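Home Papers Software About Contact
Search this site...
3 min read

3.2 Live preview in Piden

Piden is an open-source Markdown editor that renders formatting inside the text area. We compared its inline renderer with the split-pane mode of Rullska, using a corpus of 3623 files supplied by Hadiza Akande. Both programs were run with their default colour themes and with spell checking turned off.

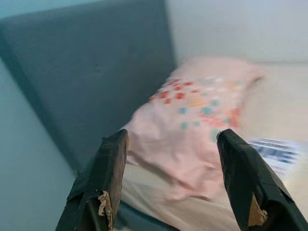
Figure 3. Embedded photograph, display width set to 70 per cent.

Inline rendering was slower on files with nested lists – the parser re-reads the whole list after each keystroke. Limiting the re-read to the current item removed most of the delay, but broke numbering in 30 files. We reported the numbering fault to the Piden maintainers in May and kept the limit switched off for all later tests. Tables behaved the same way in both programs and are left to Section 4.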